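Recording wrist camera demonstrations with a tagged object

Posted 15 Apr 2021 by Tolera Woldemariam

These are the steps we use at Prosalside to collect grasping demonstrations for the Petier policy. They assume a two-finger gripper with a camera at the wrist, and that you have already done the hand-eye calibration. If you haven't, do that first and come back. Nothing below will fix a bad calibration.

What you need

A white object with a square printed tag on each side face
White board or other plain panels for the background
The Godoy recorder, installed on the machine that reads the camera
A text file for notes

Step 1. Tag the object

Print the tags on matte paper. Leave a white margin on all sides of the black square, or the detector will not find the border. Press each tag flat and rub out any bubbles. Use a different tag on each face and write down which one went where.

Step 2. Check the exposure and the speed

Lock the exposure before you record anything. Auto exposure drifts when a white part fills half the view. Then move the arm at the speed you plan to use and look at single frames. At high speed the cells of a tag smear into streaks and the code is lost, even with the tag well placed between the fingers. Slow the arm until most frames on the approach give a detection.
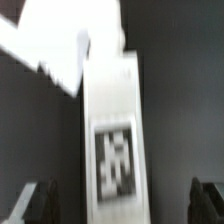

Step 3. Record the approaches

Start each take with the fingers open and the object out of reach. Start the recorder, wait for the first timestamp, then move in. Vary the starting angle from take to take. If every approach comes from the same side, the policy learns that side and fails on the rest. We made this mistake with our first batch of 455 takes and had to throw out most of it.

Let some approaches be poor ones. Come in at an angle where the printed face is hard to read, then correct.

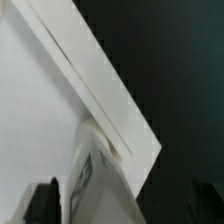
Keep the correction in the same take. Arlindo Assunção used to cut these parts out by hand, and the policy trained on his clean set had no idea how to recover when it drifted. With the corrections left in, it did much better on the bench in Orthorpe.

Try also to get takes where the camera looks at a corner of the object, so that two tags are in view together.
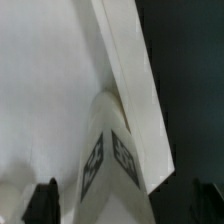 Two tags give a steadier pose than one, mostly in rotation. A single tag seen at a steep angle can flip between two solutions from one frame to the next. If you see the pose jump in the preview, mark the take in your notes and go on. You can filter it later.

Step 4. Label the takes

Open the session in Godoy and give every take one of three labels: good, recovered or failed. Don't delete the failed ones. Add the start and end of the approach if the recorder didn't catch them. A session of 26 takes is a comfortable size to label in one sitting.

Step 5. Export and check

Export at the full frame rate and run the check script. It lists missing timestamps, frames with no detection, and takes where the gripper width never changes. The last kind usually means the gripper topic wasn't being recorded. Our current set has 2,044 takes, and 696 of them are labeled recovered.

Frames with no detection are fine to keep. The tag pose is only used to score the take. The policy itself gets the camera image and the gripper width.
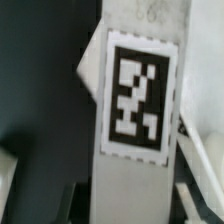 Do I need to take the tags off before I train?

Leave them on for the first round. Once the pipeline works, record a second, smaller set with plain objects and mix it in. Otherwise the policy may come to depend on the black squares and do badly without them.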